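20th February

Bag sorting, two-arm cell, day four of demonstrations

Started late because the left leader arm came up with the wrong zero again. Américo re-homed it twice and the second time it stuck. I have put a strip of tape on the leader's shoulder at the home mark so whoever is on early can check it by eye before powering the follower. If the tape edges don't line up, don't start, go and find Américo.

Task is unchanged from Tuesday's sheet: take one zip-top bag from the heap, hold it with one gripper, pull it clear with the other, then put it in a basket. Bags with something blue in them go to the black basket on the left wall, everything else to the white one at the back. One bag per episode. Operator ends the episode with the pedal once both grippers are open and clear of the basket.

Ilaria drove the morning block, I drove after lunch. Bhavana watched the recordings as they came in and marked them keep or drop. Target for the week is 200 kept episodes. We had 44 kept before today.

Main trouble is still the first grasp. The plastic is slippery and the bags lie on each other, so closing on one usually brings a second along. Ilaria's way is to come down with the left gripper nearly closed, press lightly on the heap, and pinch up a fold. Then the right comes in close beside it and takes the same bag a little lower. It looks slow on the replay but she drops fewer than I do. I had been coming in with both open wide, and the fingers kept touching each other over the heap. Changed to her way for the last hour and it was better. We should all use the same approach anyway, otherwise the policy gets two different habits to average between. Please read this before your block, Jaxon.

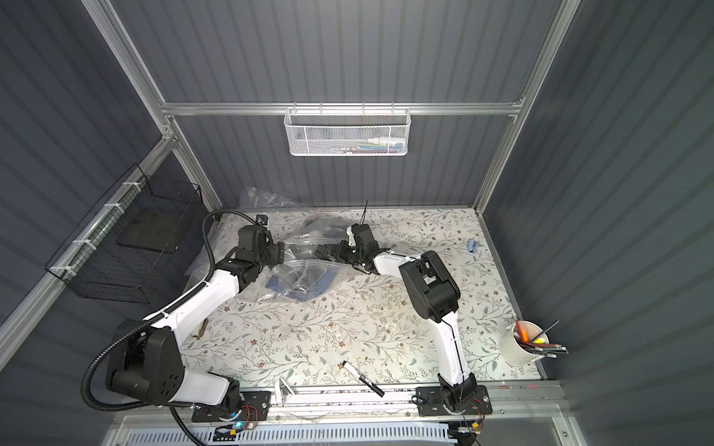
Both grippers over the bag heap, left and right close together.

Second trouble is the wall basket. It sits at an angle and from the operator's chair it's hard to judge how far the left wrist is from the rim. Samuele suggested moving it lower. I would leave it where it is until the 200 are done, because if we move it now the earlier episodes no longer match. Going in high and then coming straight down works well enough. Don't swing in from the side, the cable loop on the left arm needs more room than you think.

The cable ties on that basket should be checked every morning. Ferkberg's bracket would be neater but the quote says June, so ties it is.

Force feedback: tried with it on for 14 episodes, then off. With it on I could feel the arm load up when two bags were tangled, and I stopped pulling sooner. With it off I pulled too hard and tipped half the heap over to the left. Bhavana dropped that one. Feedback stays on from now on, gain as set in the Funano config file. Don't change the gain between blocks.

Dropped episodes today were nearly all of three kinds – two bags lifted at once, bag released above the rim and missed, pedal pressed too early. The pedal ones are my fault. I rest my foot on it. Moved it further left under the bench.

Bhavana wants to keep a few where the operator lifts two bags, notices, puts both back and tries again. I agree, as long as the second try is clean. She will tag these "recover" so they can be left out of training if we want a comparison later. Samuele isn't convinced and would like to see the comparison first.

Also asked: should we shake the heap between episodes? Agreed yes, by hand, arms parked and follower disabled. Spread it differently each time but keep it toward the back of the table. Pens and the other small things stay on the table as they are, and if you borrow the marker, put it back somewhere on the tabletop. It doesn't need to be the same spot.

Disk: the recorder machine had 616 GB free when I left. Enough for this week. Jaxon to copy the kept ones over to the Clalletti drive tomorrow before the first block.

To do
Américo – find out why the left leader loses its zero. Suspects the encoder connector.
Ilaria – write up her grasp in five lines for the operator sheet.
Samuele – ask Bassi for softer finger pads, same width as the present ones.
Me – replay ten of Tuesday's episodes on the arms with no operator and note where the grasp slips.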